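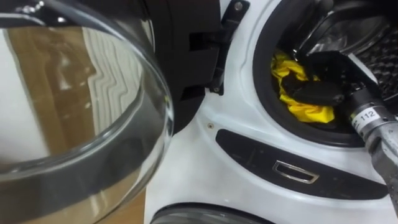
Four months of keeping a laundry diary

In December I started writing down what every wash cost me. I had moved into a flat in Clevwood with a prepayment meter, and I was tired of topping it up without knowing where the money went. The diary is a school exercise book that lives on the windowsill. Each line has the time of day, the programme, the temperature, the meter reading before and the meter reading after.

It is now full, so I have gone back through it and this is what I found.

Temperature matters more than anything else I can control. I used to wash everything at 40 because my mother did. Most of my clothes are worn indoors at a desk and don't need it. I moved shirts, jumpers and jeans to a cool wash in the second month and the readings dropped straight away. Towels, bedding and tea towels have stayed at 40. I tried towels on cool for a fortnight and they smelled musty by the second use, so that was the end of that.

The quick wash is less useful than I thought. It is fine for a few things that have been worn once. With a full drum it leaves powder in the seams, and then I end up rinsing again, and the two together cost more than the normal programme.

Long eco programmes do use less electricity, at least by my meter. They also take most of an evening. I now start one at 17 minutes past six when I get in, for no better reason than that is when the bus drops me.

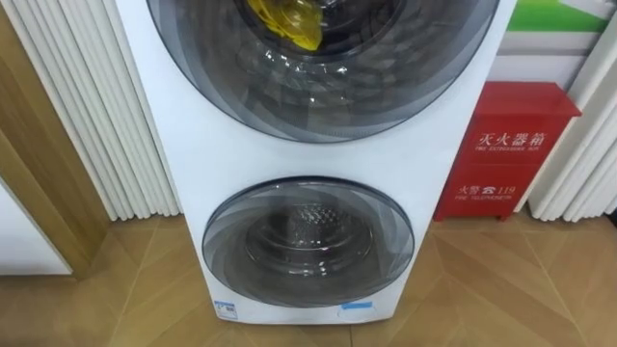 Two front-loading drums, one above the other.

Powder or liquid? I have gone back to powder. I was buying liquid from the Londdale supermarket and pouring it by eye, which meant I was using far too much. Powder comes with a scoop and I stick to the scoop. One box did me 88 washes over the winter with a bit left in the corner. I don't use softener at all now. Towels dry you better without it.

Drying has been the harder problem. There is no garden and the bathroom window is painted shut. My neighbour Ifigeneia Sfakianakis grew up in a house with no dryer and she gave me the best advice I have had on it. Shake each thing hard before you hang it, leave a hand's width between things, and turn them over before bed. I also run an extra spin on anything heavy. It barely shows on the meter and a pair of jeans dries by the next afternoon.

I did look at buying a heated airer. Erick Nzioka at work has one and likes it, but he has a spare room to stand it in. I would have to climb over it to reach the kettle.

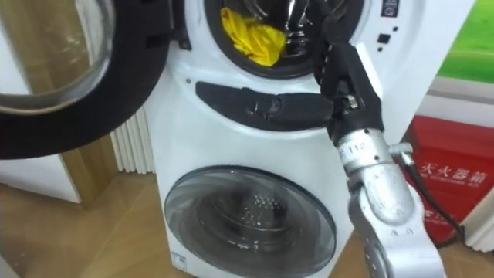
Upper door open, with a yellow cloth in the drum.

Some smaller things from the back pages of the book:

Wipe the door seal with an old flannel after the last wash of the day, then leave the door ajar.

Clean the filter. I had never done it before this year. Put a baking tray under it first, and have a second tray ready.

Turn dark things inside out. My black trousers have kept their colour much better.

Wash new tea towels before using them. Mine came from Tzanetos, the shop by the station, and they would not soak up anything until the third wash.

Don't save up a month of socks.

I have started a second book. This one has a column for drying time as well, and I want to compare the spring readings with the winter ones once the heating is off. The oven is next after that.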